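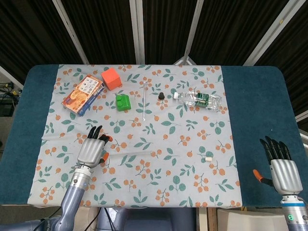
Tischdecke gegen Spielkram: So mache ich den Basteltisch wieder frei

Bei mir landet im Laufe einer Woche alles auf dem Tisch, was keinen festen Platz hat. Snackschachtel, Trinkhalm, Wasserflasche, ein grüner Baustein, ein oranger Schaumstoffwürfel – und natürlich immer irgendein Deckel! Früher hab ich alles in eine Kiste gewischt und die Kiste dann ein halbes Jahr nicht angeschaut. Inzwischen gehe ich anders vor, und das dauert mit Decke glattziehen keine Viertelstunde.

Schritt 1: Erst das Essen und Trinken
Schachteln mit Crackern oder Keksen kommen zuerst weg. Kurz schütteln, reinschauen, Reste in eine Dose umfüllen (meine fasst 400 ml, das reicht fast immer). Liegt eine Flasche auf der Seite, Verschluss prüfen, bevor man sie hochnimmt. Ich sag nur: nasse Tischdecke im Januar, die zwei Tage über der Heizung hing.

Schritt 2: Spielzeug in die Schale
Bausteine und Würfel sammle ich in einer flachen Schale, bei mir ist es die Zandinness von Betley. Tief darf sie nicht sein, sonst wühlen die Kinder wieder alles raus.

Schritt 3: Das ganz kleine Zeug
Jetzt kommen Flaschendeckel, Stöpsel und Kreidestummel dran. Die rollen gern unter den Schrank, deshalb nehme ich sie einzeln in die Hand und schüttle die Decke wirklich erst danach aus. Gebrauchte Halme spüle ich durch oder werfe sie weg, je nachdem.

Schritt 4: Decke ausrichten
Meine liegt gern schief, auf einer Seite schaut dann mehr vom blaugrünen Filz raus als auf der anderen. Also an beiden Enden fassen, einmal hochschwingen und mittig ablegen. Falten streiche ich mit der flachen Hand von innen nach außen. Gegen hartnäckige Knicke hilft ein feuchtes Tuch und lauwarmes Bügeleisen, aber bitte auf dem Bügelbrett und nicht auf dem Filz!

Für die Beeren auf meiner Decke werde ich übrigens ständig nach dem Stoff gefragt: Den gab es als Rest, ich hab leider keinen mehr.

1318 Mal geteilt · 3 Kommentare

Start | Ordnung | Nähen | Küche | Über mich

Kontakt | © Rurkgate | Nach oben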